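Hundholm binding

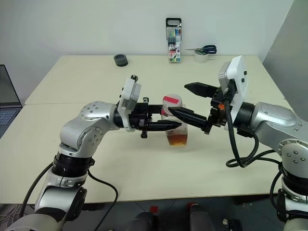 Hundholm binding is a method of finishing the edge of a quilt with a folded strip cut on the straight grain. It takes its name from the village of Hundholm, where the Clastavik mill sold precut strips to home sewers. The strip is stitched to the front, turned over the raw edge and closed by hand on the back, at 10 stitches to the inch. Corners are squared, not mitered. The Mandness textile collection holds around 900 quilts, many of them bound this way.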